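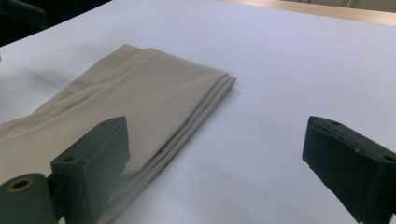 1. Introduction

This report looks at what happens to jobs in a garment folding room when part of the work is prepared for automation. It was written for the course Work and Technology and is based on visits to Nastska, a company that sorts, folds and repacks returned clothing for online stores. Nastska is in the first stage of a project called Pliken. In this stage, workers fold clothes using hand-held grippers, and the recordings are used to train a folding robot.

I wanted to know three things: how the work is done now, what the workers think will change, and what the company has planned for them.

2. Method

I visited the site in May and watched the morning shift, which starts at 6:30. I also handed out a short questionnaire. There are 46 people in the folding room and 38 of them answered. I talked with several workers during breaks and with two shift leads. They were promised that their names would not be used.

The company gave me its item totals for one week. I did not get access to wage data, so pay is only covered by what people told me.

3. The work at hand

Folding by hand at Nastska is fast and mostly done by feel. An experienced folder finds the seam with the thumb, shakes the garment once and has it flat before looking at it. Pants and shirts go on different tables. In the week I have figures for, the room folded 3461 items by hand.

In the same week, 2149 items were folded with grippers. The person holding the tool has to do everything with two stiff fingers that open and close. It is slower, and soft cloth is the hardest. Workers said that a thin fabric slides out or comes up two layers at a time, and then the fold has to be started over. Several of them said they had never thought about how they fold until they had to do it this way.

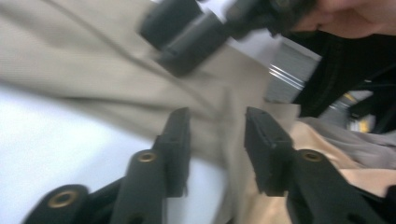 Will the robot replace the folders?
The company says it plans to keep the same number of people through the first year and move some of them to inspection and repair, but it has not promised anything in writing after that.

4. What changes for the workers

4.1 Pace
Hand folders have an hourly target. Gripper folders do not, at least for now. Most people liked this. Some were worried that a target would come back once the robot was running, and that it would be set by the machine.

4.2 Strain
Opinions were split. Folding by hand is hard on the shoulders and lower back. The gripper takes some reaching out of the job but puts weight on the wrist. The shift leads now rotate people at the midday break — before that, one person could be on the gripper all day.

4.3 Skill
This was the subject people talked about most. Older workers said their way of folding was being copied and that they should be paid something extra for it. At the time of my visit there was no bonus for gripper work. Newer workers were more interested in training, and asked if they could learn to run the robot cell. A training course is planned with Karagiannis, the supplier, but only a few places are available.

4.4 Talking
Hand folders stand across from each other and talk all morning. The gripper tables are set farther apart, and people said the job was lonelier. I had not included this in my questionnaire, and I should have.

5. Comparison with Dindby

Nastska's second site, Dindby, handles bedding and towels and has had an automatic folder for flat items for several years. The workers there feed the machine and clear jams. A shift lead who had worked at both places told me the Dindby job is easier to learn but harder to stay interested in. Turnover is higher there, according to her. I could not check this.

6. Limits of the study

One site and one week of figures is not much. The eight people who did not answer may think differently from the rest. The robot itself was not in use when I visited, so everything about it in this report is expectation.

7. Recommendations

Nastska should put its staffing plan in writing before the robot starts. Gripper work should be paid as skilled work, and the tables could be moved closer together at no great cost. I would also ask the folders which garments to automate first — they already know which ones hurt.

Related reports
Shift Rotation in a Commercial Laundry
Who Trains the Machine? Pay and Recorded Work
Self-Checkout and the Front-End Clerk
Noise Levels in a Packing Hall
Interview Guide for Workplace Visits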